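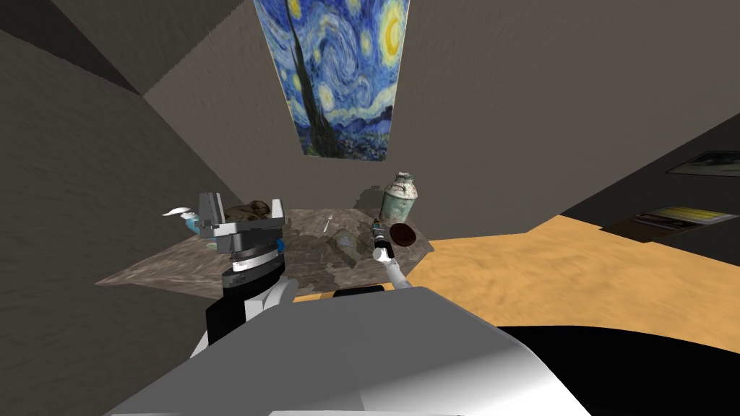 Home | Gift ideas | Visits | Contact

Last updated: May

I've been ordering from Trillorach for a couple of years, mostly end-of-term presents for teachers, so when they opened the workshop doors on Saturday I drove over to Asotthorpe before breakfast. Best morning I've had in ages!

Kirsten Stougaard took our group through the print room first. They put family photos and kids' drawings on mugs, and every mug starts as a flat transfer sheet, mirrored, which looks very odd when it's your own daughter's handwriting. The press takes 20 mugs at a time. I got to load one tray myself (crooked, but Kirsten straightened it without a word).
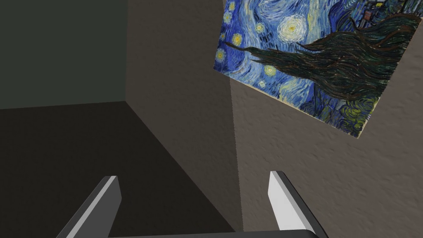
The engraving bench

Tarık Özkan does the names. He'll engrave a whole class list on one cutting board, 30 names if they're short, and he showed us how he spaces them by eye before he lets the laser anywhere near the wood. Somebody asked about spelling mistakes and he opened a drawer full of them — two Mathildas with one L too many, and a "Granpda" he says he's keeping forever.

I asked him about drawings, too. Crayon is fine, pencil is hard, and felt-tip on white paper comes out best of all.

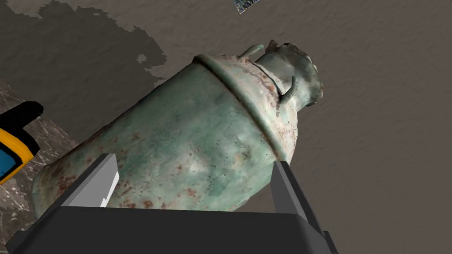 He also said to send the original scan and skip the phone filters, which explains a lot about my Christmas order.

Upstairs is packing, where Bjarke Ketilsson has 400 boxes folded and waiting for June. In the last week of school they send out 2000 parcels, and he still writes the gift cards by hand if you tick the box. I had no idea! I've been ticking that box all along and assumed it was a font.

We finished with coffee and cardamom buns in the yard, and I came home with a mug of my son's drawing of our dog. The next open morning is in the fall, and you have to sign up at the shop counter.

14 shares | 6 comments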